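I spent most of July reading about household robots, and I still wash my own pans. People at work keep asking me whether they should wait for one, so I'm putting my answer in one place.

## What works

Floors. A robot vacuum does a decent job in a flat with no rugs and not many cables. Mine is eight years old and still gets stuck under the radiator. Lawns are mostly sorted as well, if yours is level.

On the shop floor it depends on how much the parts vary. My cousin packs door handles at Grillholm, and their arm moves 684 boxes a shift, all the same size. When the supplier changed the box, it stood still for 12 days.

## What doesn't

Anything where the objects change from one day to the next. Laundry is the usual test, and the folding I've watched is slow. Jingyi Jiang, who I trained with in Cellville, thinks tidying is harder than folding, and I've come round to her view. You have to decide where a thing goes before you pick it up.

Small flat things are a problem too. I slide a coin to the edge of the table to get hold of it, and I don't think about it. Two stiff fingers need to be shown that, or something like it, many times over. A low black shelf on a pale table, with a small dark square lying near the table's far edge, is a fair sample of the work.

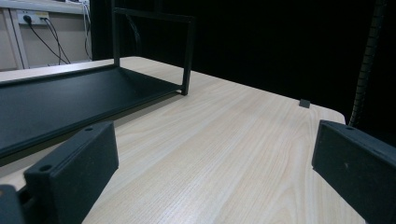 ## Would I buy one?

No. I'd pay 2000 pounds for a machine that cleared the kitchen table every evening and put things back in the right drawers. I haven't found one, so I bought a second drying rack.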